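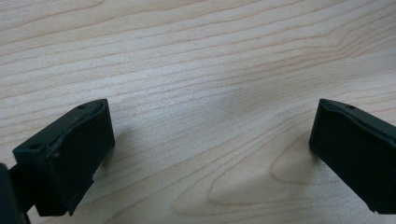
Pale wood, with the grain showing.

The shop in Endale closed at six and the records had to be out by then. There were 3,000 of them, mostly dance bands, and the buyer from Gatness had only sent one van.

I had worked there since September. My job was to play one side of anything without a sleeve and write down what it was. Some had no label either, and those I listed by what I could hear: trumpet, two guitars, a man singing about a ferry.

The ferry song I played four times. It was on a ten-inch disc with a chip in the rim, and somebody had scratched the word Siqueira into the run-out. The owner thought it was the band. I thought it was the street where they cut it. We looked in the Flarley catalogue, which goes up to number 140 for that year, and it wasn't there.

"Put it in with the rest," he said.

The buyer was paying 300 for the lot. I asked what one record came to out of that and the owner told me not to be silly. Then he asked if I had anything at home to play it on. I said my aunt had a machine, but the needle was gone.

He went into the back and I heard drawers. He came out with a tin of needles, 100 to the tin, and the lid was rusted shut. He got it open with a screwdriver and put it on the counter next to the disc.

The van driver came in and asked if that was everything.

"Everything but that one," the owner said, and went to find his coat.

Copyright 2020. All stories remain the property of their authors. Contact us | Back to top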